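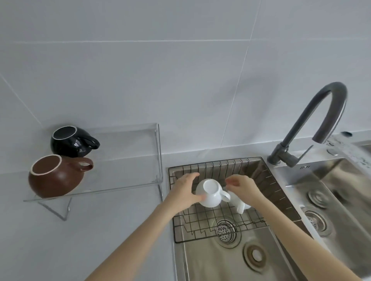 Gripper number three is on the bench and it closes. Mostly. Spent the weekend on the wrist for Prullora, my dish arm, and the servo still buzzes when it holds anything heavier than a sponge. The printed fingers are fine, the grip is the problem. I kept programming it to go for the handle, and handles point everywhere. So now I'm copying hands – mug upside down in the rack, fingers and thumb on the round part, handle left alone. White mug against dark wire is an easy one for the camera too. The glossy black one on the clear stand is going to be awful, all shine, and lying on its side on top of that.

Sumathi Unnithan at the Utwood shop looked at my code and found a delay of 800 ms I'd left in since June. Took it out. Arm is now fast and scary. Put half of it back.

Still to do:
longer cable for the elbow
rubber on the fingertips (bike tube? silicone?)
close slower for the last bit
24 volt supply, the old one gets too hot to tuch

Also the rack. Those thin wires confuse the depth reading, it sees the back row as one flat wall somtimes and then not. Might just hard code where the rack is for now – cheating, don't care. More when the rubber gets here.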